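November, Plevcombe bench notes, afternoon into evening

Collection for the large-object set, second pass. Writing this down before I talk myself into liking the numbers.

The folder now stands at 2,198 episodes. After the filter script it is 2,172, and I have been told twice that this is a very good keep rate. I don't think it is a keep rate at all. The filter checks that the log is complete, that the timestamps run forward and that the video file opens. It has no opinion on whether anything got picked up. A demo where the operator shoves the object into the wall and then presses "success" out of habit passes without a scratch. We should stop quoting the second figure in the Maldonado updates until somebody has watched a fair sample all the way through.

I watched 56 this morning at double speed with the sound off. Not going to put a percentage on it because I was picking them by hand and I picked the ones that looked odd in the contact sheet. What I can say is that the odd ones are odd in the same way. The operator comes in low, gets a finger under the object, and then hunts. The hunting is long, and it is all labeled "grasp". If the policy learns anything from those it will learn to hunt.

Setup today

Same fingers as last week, the flat black ones. Wrist camera left in its sideways mounting. I still think we should rotate the stream at record time and not in the loader, since the Jidau loader rotates and the Pistero one doesn't, and there is already one checkpoint trained on a mix of the two. Whoever reads this next: check the orientation flag in the config and do not trust the file name.

Objects: the big teal plastic one with the mesh texture again. I asked for it to be in the rotation because it is too wide to swallow in one approach and the rounded end doesn't give the fingers much. Good test piece. Bad piece for the general set, in my view, unless it gets its own tag, and it has not got its own tag.

Against the wall

The wall condition was added to get contact-rich examples. Fine in principle. In practice the beige wall takes up a big share of the wrist view as soon as the object is up against it, and the fingers come in from the other side with very little room between them. Look at where the fingertip meets the ribbed end. From the wrist view alone I can't tell you whether that is a firm touch or a graze, and I have been staring at these for weeks. The encoder gets the same pixels I get.

There is also the background. Past the edge of the wall you get cables hanging off a metal frame, a cluster of bright lights, a rack, bits of colored stuff and wiring. That corner is a gift to a network looking for a shortcut. If it can work out where the arm is from the cables it will happily ignore the object, and then we move the bench and wonder why it fell over. 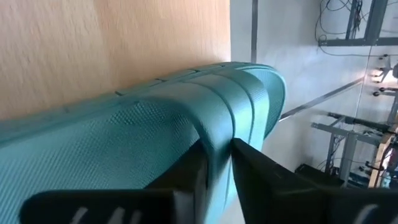 Things I want done before more recording

1. Split the wall episodes from the open-table episodes. Separate folders, separate counts.

2. Hang a plain sheet behind the wall for half the runs. Leave the other half as is. Train on each, test on both. It costs us an afternoon of recording and would settle an argument we keep having.

3. Add a "contact, no grasp" label. Operators get a third key. I know the objection — more keys, more mistakes — but two keys are giving us mistakes we can't see.

4. Log gripper current along with position. Apparently it is already on the bus and we throw it away.

5. Shorten the episode limit. Long hunts should time out and get marked as failures.

Open questions

Does the texture matter? The claim in the planning doc is that fine mesh surfaces help the encoder because there is something to track. Could be. Close up the fingers look slightly blurred, and I'd like to see tracked features through a real approach before I believe it. Nobody has run that.

Is more data the answer at all? The plan says double it. I'd sooner have a few hundred I trust. The last doubling moved the success rate on the Maldonado bench by less than the spread between 2 runs with different seeds, and it still got written up as an improvement.

Left the arm parked and the config unchanged. Rotation flag is ON for this batch.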